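Grimside Wallcovering Collection

Manufacturer: Kotholm
Product group: Non-woven wallcoverings, interior use
Status: In regular supply

General

The Grimside collection is a range of printed non-woven wallcoverings for dry interior rooms in homes, offices, hotels and public buildings. It is made in four patterns and eleven colorways. All patterns are printed on the same base material and may be combined within one room without a visible change in surface texture.

Kotholm developed the collection under the direction of Nataša Begović, head of pattern design. The drawings were prepared by hand at full size before being transferred to the printing rollers, and small irregularities in the outlines have been kept.

Patterns

Riquelme — a narrow vertical stripe in two tones. Straight match.
Utunico — a large leaf pattern with an offset match of half a repeat.
Ellipse — outlined and solid ovals on a light ground. Straight match.
Plain — an unpatterned covering in the ground colors of the other three.

Technical data

Roll width: 53 cm
Roll length: 10.05 m
Backing: non-woven, dimensionally stable
Light fastness: good
Cleaning: washable with a damp cloth
Removal: strippable dry, in full lengths
Article numbers: 438 (Riquelme), 1626 (Utunico), 1838 (Ellipse), 89 (Plain)

Planning and quantities

Measure the full perimeter of the room and the wall height at several points. Older buildings often vary by several centimeters from one corner to the next, and the greatest height should be used. For patterned coverings, add one full repeat to each length. Doors and windows of ordinary size are not deducted.

All rolls for one room should carry the same batch number. Kotholm will match a batch on later orders where stock allows — this cannot be guaranteed after the batch has been sold through.

Preparation of the wall

The wall must be dry, firm, smooth and evenly absorbent. Old coverings and loose paint are to be removed, and cracks filled and sanded. Strongly colored surfaces should be given a white primer before a light colorway is hung. Paste is applied to the wall and not to the covering.

Large patterns in small rooms

Customers frequently ask whether an oval or other rounded pattern may be carried onto every wall of a small room. Kotholm has no objection to this. Cream, beige and tan colorings are well suited to the purpose, and they sit comfortably beside dark stone surfaces with pale veining. Begin at the center of the back wall and work outward, so that any mismatch falls in the corners.

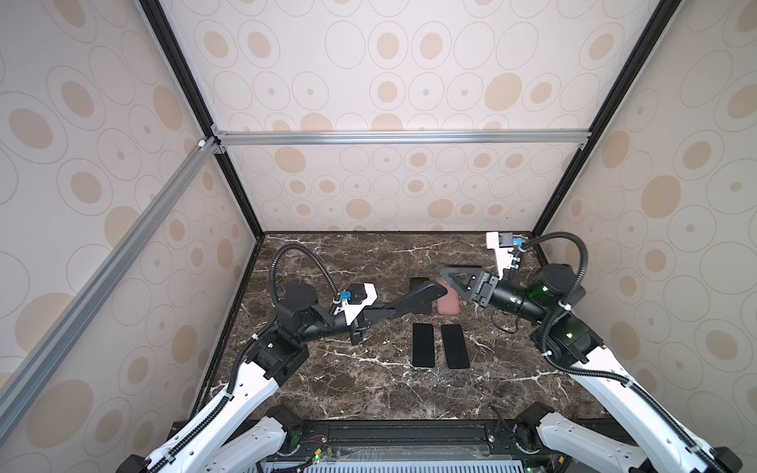

Samples and ordering

Samples in A4 format are supplied free of charge, up to six per order. Full-width samples of one meter are available against a deposit, refunded upon return. Trade customers may request the complete pattern book, which is revised each June.

Orders and technical questions are handled by Santino Urrutia, contract sales. Please state the article number, the colorway and the number of rolls. Unopened rolls may be returned within 30 days of delivery; cut lengths are not accepted.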